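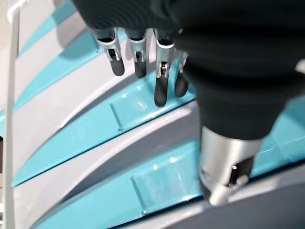
Photo: Dumlao / Bollis list archive

Re: Turquoise stripe for the bench covers
Jun 14, 2024

> Before I order, does anyone have an opinion on the stripe?
> Asdale has turquoise with white and turquoise with a pale
> gray-white. The covers go over a rounded front edge, and I
> don't want the bands to look crooked once they bend.

I'd go with the gray-white. Turquoise next to a pale gray-white is easy on the eyes, and the bands still read clearly on a curve. Plain white gets harsh next to it, at least in my front room.

As for the bend, run the stripes straight over the edge, front to back. I did 2 benches in November with the bands going side to side and had to unpick the first one. A slight slant hardly shows on a flat seat – on a rounded edge it shows right away.

Cut one cover, pin it, and look at it from the doorway before cutting the rest. Tastitz has a similar stripe in a 57 inch width, but I haven't used it and can't say how the color compares.

Leave extra at the back corners. I was short on both of mine.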